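How to set up a page for your business on someone else's platform without handing over the business

January 31, 2021
Filed under: Platforms, Small sites

Every few months a service comes along and tells people who run small sites that they need a page on it. The pitch hardly changes. Your customers are already there, setup takes minutes, it's free. I have set up enough of these pages to distrust all of that, including the minutes.

Still, sometimes you have to have one. I put up a page on Skenadeck in September for Trirnance, my small web workshop, after too many people went looking for us there and wrote to a dead account in Ullevthorpe instead. What follows is how I'd do it again, with the bits I got wrong the first time put in the right order.

I'm assuming you already own a domain and have a website on it, even an ugly one. If you don't, go and get that sorted first and come back.

Step 1. Decide what the page is for

Write it in one sentence. Mine was "tell people we exist and send them to the website." If your sentence has the word "community" in it, have another go. Community is a lot of unpaid work, and most of the benefit goes to whoever owns the server.

Step 2. Use an email address at your own domain

Don't sign up with your personal address. Make a new mailbox or an alias, something like pages@ your domain, and use it for nothing else. When the notifications start (they will start before you've finished the form) you can filter the lot. It also means the page can be passed on to somebody else later without passing on your private mail.

Step 3. Keep your personal profile out of it

Skenadeck will offer to "build on" your existing profile. Decline. The button for this is grey and small and sits under the large coloured one. If you tap the coloured one by mistake, you get 2 linked accounts, and unlinking them took me six days and a support form that timed out.

While you're there, look at the contact import screen. It asks for your phone's address book and calls this "finding your audience." Skip it. The people in your phone didn't agree to be an audience.

Step 4. Fill in less than they ask for

The completeness meter is there to make you uncomfortable. Mine has been stuck at 25 per cent since the beginning and I can't point to one enquiry it has cost me. You need:

A name, spelled the same way as on your website
One line about what you do
A link to your website
An email address or phone number, whichever you really answer

Leave out the founding story, the opening hours you'll forget to update, and anything about your family.

Step 5. Upload a few pictures, smaller than they want

The platform asks for the biggest files you have. Resize to something sensible before you upload, keep the originals on your own drive, and post a small batch to see how the gallery crops them.
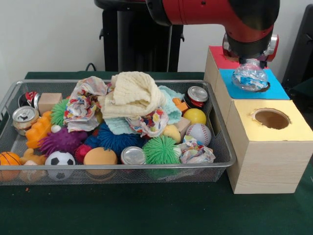
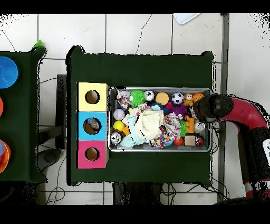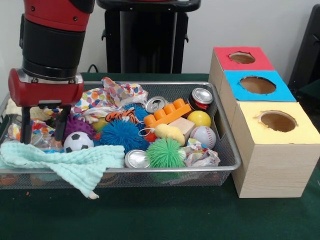 Three pictures: the container of toys, with the coloured boxes in all three.

Check the cropping on a phone as well as a computer. The thumbnails on Skenadeck are square whatever you give it, and the captions vanish on the small screen, so don't put your prices in a caption.

Read the licence clause before you upload anything you'd be annoyed to see reused. It's long. Search the page for "sublicense" and start from there.

Step 6. Post the short version, keep the long version

Write the full article or notice on your own website. Then put a sentence or two on the page with a link. I've heard the argument that posts with links get shown to fewer people, and it may well be right. I've got no way of checking and neither do the people who sell courses about it. What I can say is that when my first page got locked over a "name mismatch," everything I'd written there went with it, and everything on my own site was still sitting where I'd left it.

Step 7. Turn off nearly everything

Go to Settings, then Notifications, and switch off all of it except direct messages. Then do the same under Settings, Page, Suggestions, where there's a second set they don't mention. Set an automatic reply that gives your email address.

Step 8. Look at the numbers once, then do your own

By the end of the first stretch the dashboard told me my page had "reached" 538 people. My own server log showed 6 visits from Skenadeck in the same period, and I suspect a couple of those were me. "Reached" isn't defined anywhere that I could find. If you're going to judge whether the page is worth keeping, use your own logs, and ask new customers how they found you.

Step 9. Export, and test the export

Under Settings, Your Data, there's a download button. Use it once when you've finished setting up and open the file. Mine came through with the text intact and the pictures missing, and a second request fixed it. Put a reminder in your calendar to do it again.

If the export button ever disappears, take your posts down by hand that same day and leave just the link to your website.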